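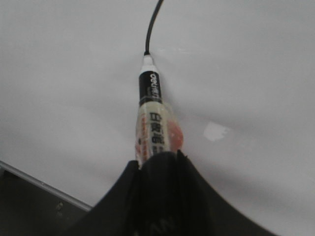
*El rotulador en la pinza, visto desde la cámara de muñeca.*

Llevo desde principios de agosto con el estimador de la punta, la parte de Dağdelen que peor funcionaba, y ya puedo contar en qué ha quedado. Escribo esto sobre todo para Serpil Türkmen, que se incorpora al proyecto y va a heredar el código, pero lo dejo aquí por si le sirve a alguien más.

El problema es fácil de enunciar. El brazo sujeta un rotulador de pizarra y el planificador necesita saber dónde está la punta respecto a la brida. Con una herramienta atornillada se mide una vez y se guarda en un YAML. Con un rotulador cogido entre dos dedos, la punta cambia unos milímetros en cada agarre y el eje se inclina un poco, lo suficiente para que los trazos salgan desplazados o para que el control de fuerza entre en contacto antes de tiempo.

## Lo que había

La versión anterior la escribió Conall Mac Mathúna en una tarde, y cumplió durante bastante tiempo. Umbral sobre el canal de saturación, componente conexa más grande, PCA sobre los píxeles y el extremo superior del eje principal como punta.

Con el rotulador deli fallaba por varios sitios. El cuerpo es de un amarillo muy pálido, casi crema, y sobre una mesa blanquecina la saturación separa poco. La funda brillante mete reflejos que parten la máscara en dos. La parte que mejor se segmenta es la banda negra, que está justo debajo de la punta, y la punta es blanca. Blanco sobre blanco. El algoritmo daba como extremo el borde de la banda negra y se quedaba corto.

Cuando cambié el umbral por uno de luminancia, para aprovechar la banda, apareció el fallo contrario: el cable negro que sube desde la zona de la punta quedaba conectado a la máscara y el extremo se iba hasta arriba del todo. Como además el cable se curva hacia la derecha, el eje principal se torcía con él. En el visor se notaba enseguida. En los logs no tanto, porque la confianza que publicaba el nodo era el área de la máscara, y con el cable incluido el área subía.

## Lo que hay ahora

He separado el eje y la punta en dos pasos.

El eje se calcula con los bordes laterales del cuerpo, solo entre los dedos de la pinza y la banda negra. Busco dos segmentos largos, uno a cada lado, y me quedo con la bisectriz. Por la perspectiva, los bordes no son paralelos en la imagen: el extremo cercano se ve más ancho que el lejano. La primera versión exigía paralelismo y descartaba casi todo lo bueno. Ahora uso el modelo de un cilindro proyectado, con el radio como parámetro conocido de la herramienta.

La punta se busca después, recorriendo el eje hacia arriba desde la banda. Tomo un perfil de anchura perpendicular al eje y espero una secuencia concreta: ancho oscuro (la banda), ancho claro más estrecho (la pieza blanca) y fin. Lo que venga a continuación con una anchura menor que un umbral se ignora. El cable cae ahí.

```yaml
tip_estimator:
 axis:
 model: projected_cylinder
 min_segment_ratio: 0.35
 profile:
 sequence: [dark_wide, light_narrow]
 ignore_thinner_than: 0.25 # respecto al ancho de la banda
 publish:
 confidence: residual # antes: mask_area
```

El `ignore_thinner_than` va relativo al ancho de la banda. Lo tuve en píxeles dos días y se rompía cada vez que el rotulador quedaba cogido más arriba o más abajo.

La confianza es ahora el residuo del ajuste. Es un número menos bonito de mirar, pero sube cuando el resultado es malo, y con eso el planificador ya puede decidir si repite la medida.

## Números

Zerrin Işık preparó un conjunto de 1611 imágenes con la punta marcada a mano. Con el método antiguo no quise ni hacer la tabla. Con el nuevo fallan 104, contando como fallo cualquier estimación que se aleje de la marca más de lo que tolera el control de trazo.

He repasado los fallos uno por uno. La mayoría son de luz: un reflejo largo sobre el plástico que el detector de segmentos toma por borde del cuerpo. Otro grupo tiene que ver con las letras blancas de la banda. Según cómo quede girado el rotulador, el logotipo cae en pleno perfil y el recorrido cree que la banda ha terminado. Lo he reducido tomando la mediana a lo ancho en vez del valor central, pero sigue pasando con giros concretos. Y queda un puñado en el que la marca manual está mal; ya se lo he pasado a Zerrin.

También probé una red pequeña de puntos clave, entrenada con parte de esas mismas imágenes. Acertaba algo más en los casos con reflejo y algo menos en todo lo demás, y al cambiar de rotulador había que volver a etiquetar. La rama sigue en el repositorio como `keypoints-prueba`. No la he borrado, pero tampoco la mantengo.

## Integración

El estimador tarda unos 300 ms en la máquina del brazo. Para el bucle de control, que va a 100 Hz, es una eternidad, así que no está dentro del bucle. Se llama una vez después de cada agarre, con el brazo parado, y el resultado se escribe en el árbol de transformadas como `tool_tip`. Si el residuo pasa del límite, se gira la muñeca un poco y se repite. A la tercera, el nodo devuelve error y el operador decide.

Lo que no detecta es un deslizamiento durante el trazo. Si el rotulador se mueve entre los dedos al apretar, la transformada queda vieja y el sistema no se entera. Kirsten Sandhu propone volver a medir al levantar la punta entre letras. A mí me parece caro en tiempo, aunque se podría hacer solo si la fuerza lateral ha pasado de cierto valor. Está sin decidir.

Un detalle que me costó media mañana: la calibración de la cámara de muñeca se guardaba con el nombre de la pinza y no con el número de serie de la cámara. Al cargar la configuración de otro puesto, los intrínsecos eran de otra unidad y el error salía constante y hacia el mismo lado. Si Serpil ve un desplazamiento fijo, que mire eso antes de tocar nada del estimador.

## Pendiente

- Pasar el radio y la secuencia del perfil a un fichero por herramienta. Ahora están mezclados con los parámetros del nodo.
- Enmascarar la silueta de la pinza con el modelo CAD. De momento uso un polígono dibujado a mano, que vale para una sola apertura de los dedos.
- Decidir qué se hace con la sombra gris junto al dedo derecho. A veces genera un segmento largo y oscuro que compite con el borde bueno.
- Test de regresión con las imágenes que fallan, en la integración continua.

El código está en la rama `punta-perfil`. La fusiono cuando Conall termine de revisar la parte del cilindro, donde me ha encontrado ya un signo cambiado.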